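Husar Blue Masking Tape, 14-day clean removal

Home > Decorating > Tapes and Sheeting > Masking Tape

A crepe paper masking tape for painting, marking out and light protection work. It comes off skirting, window frames and emulsioned walls up to 14 days after it goes on.

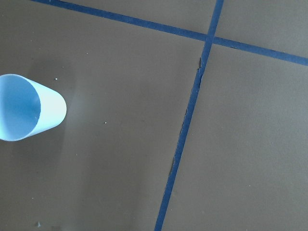 Faith Simiyu
Product Buyer, Decorating

We have stocked Husar at the Drarkbridge branch since the old Bevton tape was discontinued. The adhesive is similar but the backing is a little thicker, so it tears straighter by hand. Press the edge down firmly with a filling knife before painting and pull it back on itself at a low angle — slowly on fresh emulsion.

Leave new paint for at least four days before taping over it. Not suitable for bare plaster, wallpaper or outdoor brickwork.

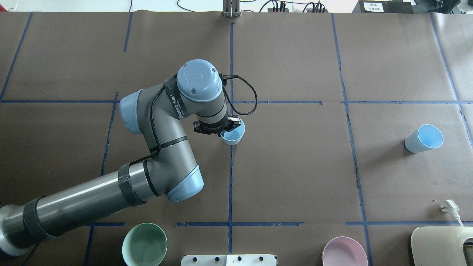 Trade customers can order by the box at the counter or through their Talukder account. Boxes hold 20 rolls of one width and can't be mixed. Rolls should be stored flat, away from radiators and out of sunlight, as the edges go brittle and the tape splits when unrolled.

Backing: crepe paper
Adhesive: rubber
Colour: blue
Widths: 24 mm, 36 mm, 48 mm
Roll length: 50 m
In stock at Drarkbridge: 1,340 rolls

The 36 mm width is out of stock at Bevton Road until November. Unopened boxes can be returned to either branch with the receipt.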